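4. Puesta a punto de los dos brazos antes de recoger objetos del suelo

Esta parte la escribí en abril, después de montar la célula Lamach por segunda vez, y me habría ahorrado una tarde entera tenerla a mano. Vamos por orden, que si no luego toca repetir.

1. Con la alimentación cortada, repasa el cable que sale de cada pinza. Tiene que formar un bucle suelto: gira la muñeca a mano de tope a tope y mira que no tire.

2. Da tensión y espera a que Wotonon reconozca los 2 brazos. Si solo aparece uno, casi siempre es el conector de la base (a mí me pasó con el izquierdo, dos veces).

3. Abre el perfil Lengyel y pon la velocidad al 50 %. Ya la subirás.

4. Manda los brazos a reposo y reparte los objetos por el suelo, con la caja de destino delante del brazo derecho.

Nota: el suelo pulido da guerra. Los reflejos de las luces del techo confunden a la cámara, así que baja la exposición a 3000 antes de calibrar. Norbert Fekete prefiere apagar media sala — también vale.

5. Lanza la calibración y no toques nada hasta que termine.

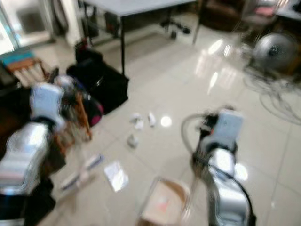 Fig. 4. Los dos brazos sobre las baldosas, con objetos pequeños entre ambos y la caja de cartón abierta abajo.

PRECAUCIÓN: no metas la mano entre los brazos con la tensión puesta, ni siquiera para enderezar un papel. Primero, la parada.

6. Si sale el error 788, vuelve al paso 1 y revisa otra vez el bucle del cable.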